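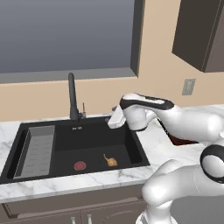
Sirdale Parish Scripture Reading Project
Progress report to the Dinach Fund, second period, to the end of December

1. Purpose of the grant

The grant supports a lectionary companion for small congregations that have no resident minister. Each unit contains the set readings for a Sunday, a short commentary on one of them, two or three questions for discussion and a closing prayer. The units are meant to be read aloud by a lay leader with no formal training in theology.

2. Work completed

The plan called for 40 units by the end of this period. All 40 have been drafted and 34 have been through both stages of review. The remaining 6 cover the wisdom books, mainly Job and Ecclesiastes, and were held back at the first stage. The reviewers found that the commentary moved too quickly from the text to comfort. They asked that the complaint in Job 3 be allowed to stand without an answer in the same unit. These units are being rewritten.

The units on Ruth and Jonah were finished early. Jonah is now spread over two Sundays instead of one, so that chapter 4 gets its own reading. This uses a slot previously kept for Obadiah, which moves to the appendix.

3. Translation and wording

Permission has been received to quote from one modern translation in the printed edition. Where the commentary depends on a Hebrew or Greek word, the word is given once in plain letters and then explained. The unit on Psalm 23 had four such notes and has been cut to one.

Spelling and capitals have been made consistent. Pronouns for God are in lower case throughout, following the practice of the translation. Two congregations objected during the trial. The matter was discussed and the rule was kept.

4. Trial use

Printed trial copies went to the Britis and Sirdale congregations, 200 in total. The Thursday evening group at Britis used the units in order. Sirdale used them at the main Sunday service in place of a sermon. Comments from both places fall under the following heads:

Length. Commentaries over two pages were too long to read aloud. The limit is now 300 words below the old one.
Questions. Those with a yes or no answer produced little talk and have been replaced.
Prayers. Well received. Several leaders asked for line breaks to show where to pause, and these have been added.
Type size. Too small for evening use. Increased in the new layout. 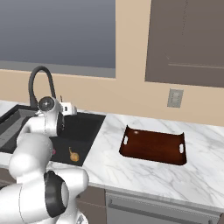 White robotic arm over a black sink, with the faucet behind.

5. Hjaltadóttir bequest

The books received under the Hjaltadóttir bequest have been sorted and listed. The older commentaries on the minor prophets were of direct use in drafting. The sermon collections were less so, and will be offered to the reading room at Sirdale once shelving is available.

6. Variations from plan

The audio recordings have not been started. The reader's text needs to be final first, and the change in length affects every unit. We ask that this item be moved to the next period with no change to the total grant.

7. Next period

Finish the rewritten wisdom units and send them to second review.
Complete the layout of the printed edition, including the index of readings.
Record the Advent units as a test of the audio format.
Prepare a two-page guide for lay leaders on reading in public.

A statement of spending is attached separately.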